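Padded strap in the middle of the view on a hand-held gripper - does it hurt the demos?

Posted by Viola Lo Presti in Teaching by Demonstration

Hello everyone, and thank you in advance for your patience, as I'm still fairly new to all this. I have been recording demonstrations by hand for a tabletop sorting task - you hold the gripper, you do the job yourself at a normal human pace, and the policy learns from what the camera on the tool saw. I moved over from remote control in March and I don't miss the joysticks one bit!

My worry is what's in the picture besides the work. When I went back through my first batch (479 demos, and yes, my shoulder knows it) I started noticing how much of the view is taken up by the tool itself and how much of the rest is ceiling. I've put one up so you can see what I mean.

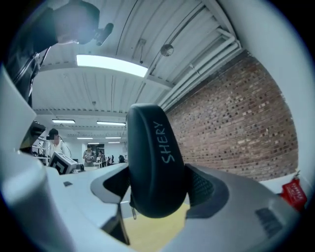
View from the tool camera: strap and gripper body low in the picture, marker box off to the left.

So I have two things to ask. Does it matter that the strap sits right in the middle and covers a good part of the view? And should I be bothered by the people and the bright ceiling lights behind it? I had pictured the camera looking down at the table nearly all the time, and here there's only a bit of yellow wood showing past the body. I'd rather find out now than after another week of recording.

hadton_mike
Welcome, Viola! I went through the very same worry, so let me take it bit by bit. The strap is the lesser problem. If it's fixed to the tool and shows up in the same spot in every demo, the policy will mostly learn to ignore it, the way you ignore your own nose. What gets you in trouble is a strap that shifts between sessions, or one that's there while you teach and gone when the gripper goes on the robot arm. So either keep it on for both, or black out the same patch of pixels in both. I mask mine and it took me an evening to set up.

The ceiling is worth more of your attention. A view like that usually belongs to the start or end of a recording, when the tool is tipped up and nothing is being taught yet. Go through your clips and trim to the part where the fingers are heading for the object. On my Longo set I cut 2 seconds off the front of everything and then checked the rest by eye, with a pot of coffee - slow, but you learn a lot about your own habits. If you find the view swinging up in the middle of a task, throw that demo out or do it over.

One more thing about the marker box. If you use the marker to line up your poses, make sure it stays put for the whole session. Mine got bumped once and I lost an afternoon.

brakevico
just crop the bottom of the image, thats what i do. works fine

Fivasent
I'd be careful with cropping, because the fingers are often down at the edges and you want to keep those. Masking is safer. As for people in the background, I leave them in. Some variety back there helps, as long as it isn't always the same person standing in the same place whenever you do a certain step. I trained on 320 trimmed demos with folks wandering about and it held up nicely. Try training on a small part of yours first and see how it goes before you record anything new.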